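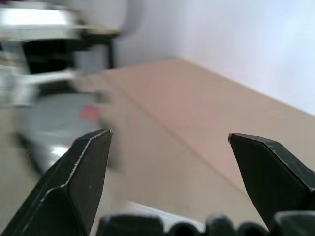 Lepik wrist camera kit for two-finger grippers

Bekville sells this as the easy way to gather demonstrations for a learning system. We stock it, we use it, and we think "easy" is a stretch. Read this before you order.

What you get
Small camera, wrist bracket, 26 screws and a copy of the Dramer recording software.

What it sees
Both fingertips stay sharp with the gripper open, and there is a good stretch of tabletop between them. Anything off to the side can smear badly while the arm is moving. The maker calls that "natural variety." We call it blur, and we would slow the arm down before paying for more storage.

Black fingers show pale scuffs along the edges. Will a model trained on worn fingers cope with a fresh pair? The manual says yes and offers no test.

How many examples?
The box says 20 per task. Our own set ran to 1574 before we stopped arguing about it, and plenty of those were the arm crossing bare table. Budget for 500 and plan to throw some away.

Fits
Bresine arms, current bracket only. Older brackets sit too low — ask us first.

Returns
Unopened kits only. Software keys can't be returned once used.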